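8.4 Recovering from a stop inside the bin

The Feseck cell controller raises fault 918 when the arm meets more resistance than expected while the gripper is below the rim of the bin. The arm holds its position and the brakes come on. Vacuum and air pressure stay on, so an item may still be held.

CAUTION: Do not reach into the bin while the drives are enabled. The arm can move without warning when the fault is cleared.

1. Press the emergency stop on the pendant in use. If the cell has two pendants, check which one has control before you go any further.

2. Wait until the drive lamp goes out. This takes up to 19 seconds.

3. Look at the gripper from the side of the table. Find out whether it is pressing on an item, on the floor of the bin or on a wall. Soft items such as folded cloth can bunch up under the fingers and give the same fault as a hard contact.

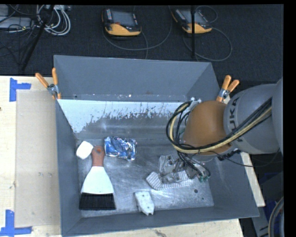

4. Check that no cable or hose has caught on the rim or on a clamp handle. If one has, go to section 8.6 and do not jog the arm.

5. Release the emergency stop, select manual mode and set the jog speed to 2 per cent.

6. Jog the arm straight up in the world frame until the gripper is clear of the rim. Do not use joint jogging inside the bin. A small turn of the wrist can push the gripper into a side wall.

7. Press the emergency stop again. Remove any item still held, then inspect the gripper for bent fingers and loose fittings.

8. Check that the bin has not moved. Push each corner by hand and tighten any clamp that gives. If the bin has shifted, repeat the bin calibration in section 5.2.

9. Clear the fault and run one empty cycle in manual mode before going back to automatic.

NOTE: Controllers supplied before June were set with a contact limit of 3000, which is too high for thin-walled bins. Bellarberg can supply the corrected settings file.

If fault 918 comes back on the next pick, leave the cell stopped and contact the Arholm service desk. Have the fault log ready.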